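**Week 6 handout - what a gripper setup really costs**
Lena Kwiatkowski, October 25, 2024

Okay, so last week half of you turned in a budget with one line on it: "gripper." I love the optimism! But the purchase price is the easy part, and I want you to plan for everything that comes with it.

Start with the task. Ours this term is snack handling with a hand-held gripper - packets in a cardboard box, packets on a table. Crinkly bags and stiff wrappers don't grip the same way, so write down what you'll be picking up before you open a single catalog.

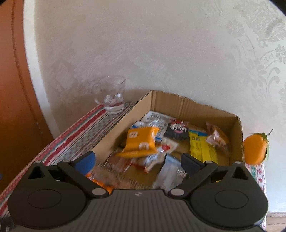
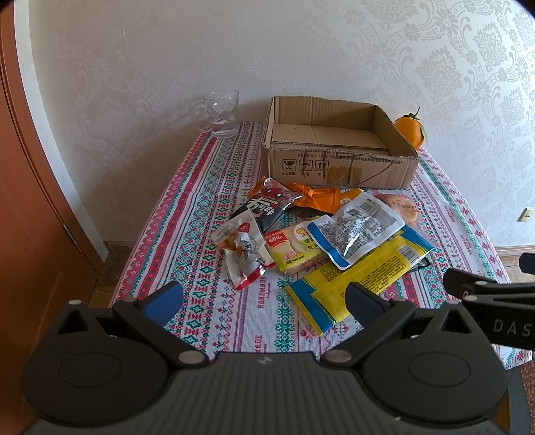
*Fig. 1 and 2. Hand-held gripper at the snack table. The left finger has a blue pad, the right one a black pad.*

Now the lines people forget:

- **Finger pads.** Treat them as consumables. I budget 12 spare pairs per unit, and last February we went through nearly all of them.
- **Test items.** Cheap, but they get crushed (and eaten, let's be real). Put down $100 per term.
- **Spares.** Screws, pivots, one complete finger.
- **Training hours.** Plan 10 per new operator, paid.
- **Storage.** A 2-unit order needs a lockable cabinet. Measure the shelf first!

For quotes, ask both Hwang and Rirnby, and ask for pads and shipping as separate lines. Ultgate bundles them, so its total looks higher until you break it out. I got fooled by that on the Pillness project and had to redo the whole sheet.

**For next Friday:** a one-page budget, two quotes, and a short note on which line you trust least. Bring it on paper, please - I like to scribble on these.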